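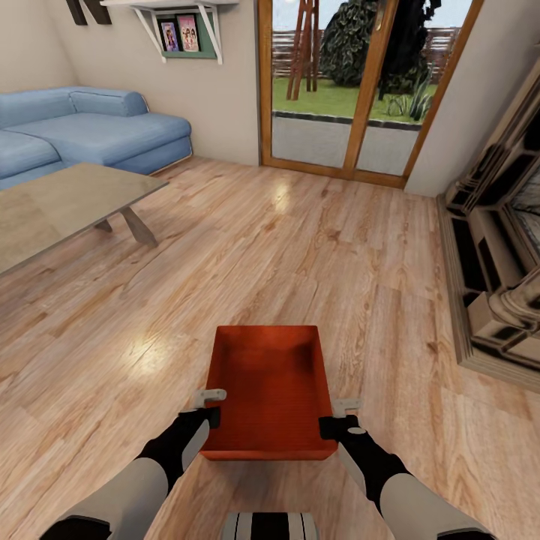 *Two-arm hold on the orange tray, one gripper on the left rim and one on the right.*

**Queue:** Plirbridge household sim / handling rules
**Component:** Zanow rule checker, Lencho arm controller
**Status:** open, workaround in place
**Priority:** medium

Hello again, and thank you for picking this one up so quickly. I know the rules queue has been busy since May and I did try to sort it out on our side first, so please bear with me while I go through what we've found.

We're running the floor pickup task against the two-arm handling rules, and Zanow is failing runs on rule 11 (shared load, matched grip). Out of 53 runs in the last batch, 4 were thrown out with the same message:

```
ZANOW rule 11: FAIL shared load not confirmed before lift
left: closed right: closed hold timer: not started
```

Both sides report closed, as you can see, and yet the hold timer never starts. The way our team reads rule 11, both grippers should be on opposite walls, both should report closed, and then the controller waits 2 seconds before any upward motion. We like that rule very much, by the way. Before we had it, people would let one arm start up early and the load would tip toward the slow side, and you'd spend the afternoon arguing over whether that counted as a drop.

### What I've tried

- Restarted Lencho and reran one of the failed starts. Same failure.
- Swapped which arm closes first. With the right arm first it passed, which gave me a bit of hope, and then the next one failed anyway.
- Loosened the rim height tolerance in the local config. No change, and I've put it back where it was. (I know we're not supposed to touch tolerances without a note in the log, so please take this as the note!)
- Checked that the rules file is the current one from Zakus. It is.

### Update, 2:40 p.m.

I think I'm getting somewhere. The failures come from starts where the container is turned on the floor and there's a second one in the same room. Zanow seems to pick its "opposite walls" once, at reset, using the room's axes, and then keeps them even if the container is sitting at an angle. I'd love for somebody who knows that code to tell me if I'm reading it right.
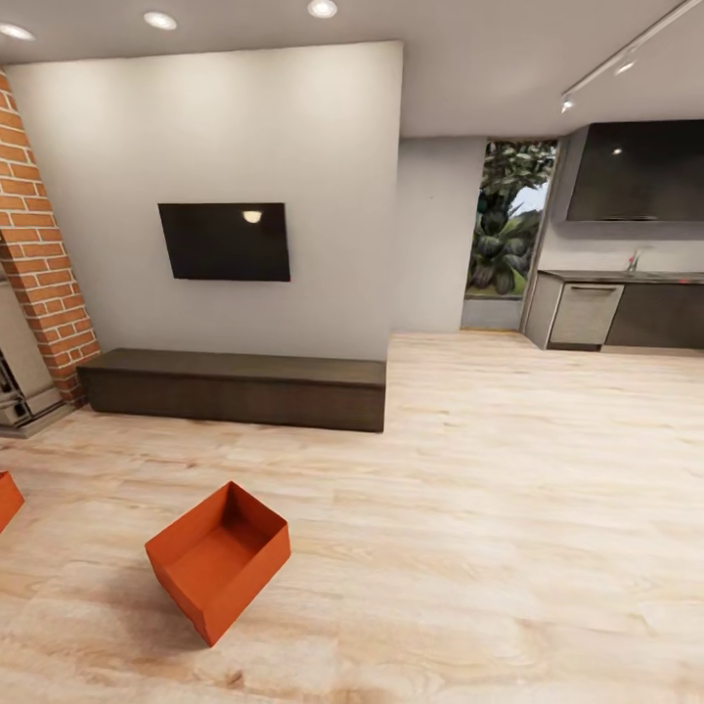
*Start layout by the TV wall: near box at an angle, second box at the far left.*

With a layout like this one I'd expect trouble twice over. The near box has a corner toward the viewer, so "left wall" and "right wall" don't mean much until the robot has picked a side to approach from. Then there's the other box, which has the same color and could easily be matched by mistake if the target is chosen by color alone. I haven't proved that second part, so treat it as a hunch.

### Workaround

For now I'm asking everyone on our side to do the following:

1. Name the target container in the task file. Please don't leave it on auto.
2. Square up to the container before closing either gripper.
3. Rerun the rule 11 check by hand once both sides report closed.
4. Leave the hold time alone. It was suggested (kindly, over lunch) that we could just shorten it until the failures went away, and I'd really prefer we didn't. A lift without a confirmed hold is the very thing the rule was written to stop.

The reruns I've done this way have gone through, though it's slow going and I wouldn't want to do a whole batch like it.

### What I'd like from you

Could the wall choice be made from the container's own sides at the moment of approach? And could the wording of rule 11 say so? At present it reads "opposing walls as seen at reset," and a careful person could follow that to the letter and still end up with a failed run.

Happy to send the logs over, just tell me which folder you want them in.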